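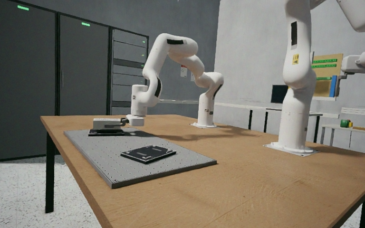
*A rendered view of a workbench with a perforated plate and a white arm.*

# Small firms need longer apprenticeships

The case for shorter training is easily made. Employers have vacancies to fill, young people wish to earn, and public money is limited. When the regional skills board opened its review in May, most of the replies it received asked for the same thing: a technical apprenticeship cut from three years to 18 months. The Pomesness Institute did not support that request, and this essay sets out why.

A three-year term was never only a measure of how much there was to learn. It gave the apprentice time to see a job go wrong and to be present when it was put right. An order is accepted in spring, the parts are made over the summer, and the complaint arrives the following year. A trainee who has already left by then has learned half of the trade.

Large employers can make up for a short term. They have training departments, and a new starter may be moved between teams for years afterwards. The small firm has no such cushion. Jastel, which employs 46 people, takes on two apprentices at a time and expects each of them to work unsupervised on the day they qualify. Its director, Kumaresan Varma, told our inquiry that he would sooner take none than take two who were half ready.

Of the 507 firms that answered our own survey, 300 employed fewer than 50 people. Their main concern was the cost of the first year, when an apprentice produces little and a skilled worker is taken away from paid work to teach. Halving the term does nothing to reduce that cost. It removes the later period, in which the firm begins to see some return.

There is a fair argument on the other side. Tharun Krishnan, writing for the review, points out that many apprentices leave before the end, and that low pay is the reason they most often give. We accept this. A young person who cannot afford the bus fare will not be kept by an appeal to the value of patience. The remedy, in our view, is to raise pay in the second year and to offer small firms a grant of £3,000 for each apprentice who reaches it.

We would also ask the board to recognise the person who teaches. In most workshops this duty falls to whoever is willing, on top of a full day's work, and it appears nowhere in their terms of employment. A set number of paid teaching hours would cost little – and it would tell experienced staff that the work is valued.

The board is due to publish its proposals in the new year. Small firms that have not yet replied should do so while the review remains open.

Oct 14, 2025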